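Wostuver Bench Kit 482: gallery, soft-item handling

The Wostuver 482 is a two-arm bench kit for pick and place trials with textiles, plush goods and other parts that do not hold a fixed shape. It is supplied by Siltton as a full bench or as an upgrade for customers who already have a table of the right depth. The gallery covers one soft-item task on the brown work surface, with a teal plush toy as the neighboring object that the arm has to leave alone. Payload tables, wiring diagrams and the current price list are on the downloads page.

Bench and arm bases

Both arms bolt to metal plates. The standard spacing between base centers is 700 mm, set at the factory, and it should not be changed without rerunning the base calibration. The arms are identical and can be swapped left for right after a parameter change.

Two oven mitts overlap on the tabletop, with the toy standing beyond them. Overlapping items are harder for the planner than single ones: the upper edge has to be found against fabric of the same color and print.
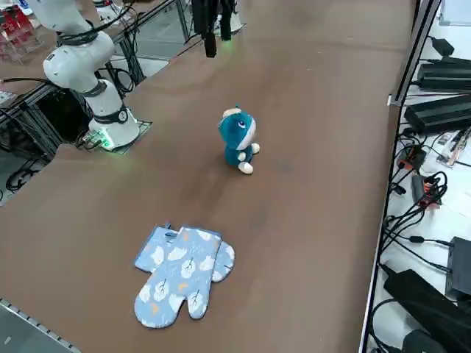
Nghĩa Trịnh wrote to ask whether the kit can separate two layers of quilted fabric without a suction tool, having tried this with an older single-arm bench and mostly picked up both at once. It can, within limits. The fingers need a free edge or fold to close on, and the approach height has to be taught for each fabric thickness. With fully aligned layers the success rate drops, and we suggest the Berhe fingertip set, which is thinner at the point and has a softer pad. Customers who only handle single layers do not need it.

Both arms retracted, left and right. The middle of the table is clear for loading, and the toy and a light blue mitt are toward the far side. Status lights on the bases are green. Power supplies and adapters can go on a shelf at the side or back; the cable set is long enough for either. Leave slack at the wrist, and check after the first day of running that nothing rubs.

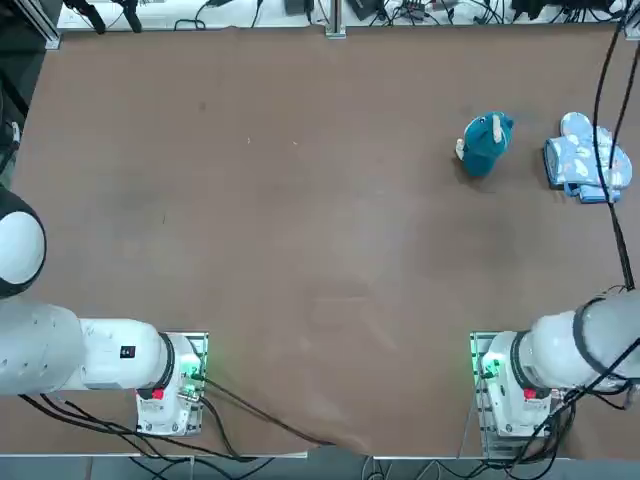 Approach

The working arm comes in from above with the fingers pointing down. Approach speed is a separate setting from travel speed and is limited to 30 mm per second in the default profile. It can be raised, but light fabric tends to shift if the fingers touch down fast, and the grasp point is then off by more than the planner allows.

Right arm extended to the upper right of the table, fingers just above the surface, toy a short distance to the left. The left arm is folded at its own side.
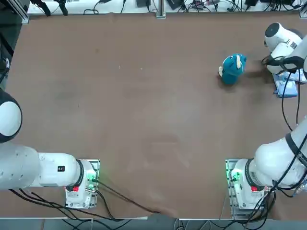
Clearance to neighboring objects is set in the Samo editor, the planning software included with the kit. The value is measured from the outside of the gripper body, and the wrist cables are not part of the model. Users who run the arm close to tall objects should add a margin for the cables by hand. An option to model them is planned for the August release and will be free to existing license holders.

Samo keeps the idle arm inside its own zone until the active arm reports that it is clear. Tasks that need both arms at once, such as folding, use a shared zone that has to be drawn in the editor before the first run.

Grasp and lift

Gripper closed on the edge of a folded light blue cloth, part of it lifted from the table. The toy stands just to the left.

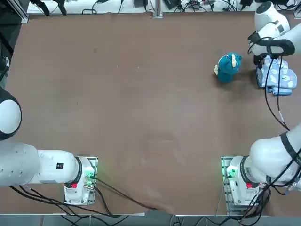

Grip force for folded textiles starts at the second of the preset levels. Raise it one level if the fabric slips during the lift, and check the pads for lint before raising it again. Force and finger position are logged for each cycle and can be exported as plain text.

The fingers are a wear part. Spares are sold in pairs, with two pairs included in the full bench and one in the upgrade. Pads can be changed on the bench with the arm retracted and the power off.

Ordering

Full bench: table, two arms, base plates, cable set, Samo license, fingers. Order code 482-F.
Upgrade: two arms, base plates, cable set, Samo license, fingers. Order code 482-U.
Berhe fingertip set: ordered separately, fits both versions.

Plush toy and mitts not included.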